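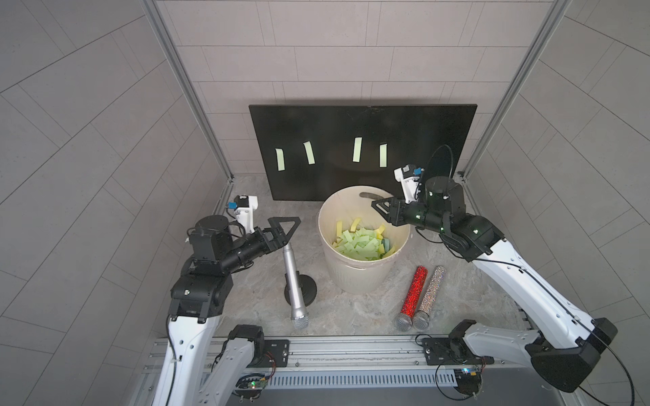 Don't buy the second arm until the first one has stopped hitting things, a reader in Prutotthorpe wrote to me last October, and by then of course I had bought the second arm.

Search this site Enter keyword Go

Two Arms and a Bucket
By the Workshop Editor
August 12, 2022

The plan was modest. I would build a tabletop rig in the corner of the shared shop, bolt a pair of arms to an aluminum rail, and teach them to clear up. I gave it 15 evenings. The shop ledger now has me down for 200 hours, and that leaves out the ones I spent lying under the bench looking for a screw.

The money went the same way. My spreadsheet says $1,807, a figure I have shared with my household in installments.

Microphones are the current curriculum. A microphone is long, heavy at one end and keen to roll, so a grip that works on a block of foam teaches you very little. The glittery ones come from the karaoke shelf and may be dropped. The bucket of shredded paper is its own course of study. Paper strips tangle, and a gripper that goes in for one can come out dressed for a parade.

I still think the reader was right about the arms. I have started pricing a longer rail.

Recent in Workshop
The Claser Lathe, 2 Years On
Salari Clamps: A Grudging Review
Rewiring the Hrytsenko Drill Press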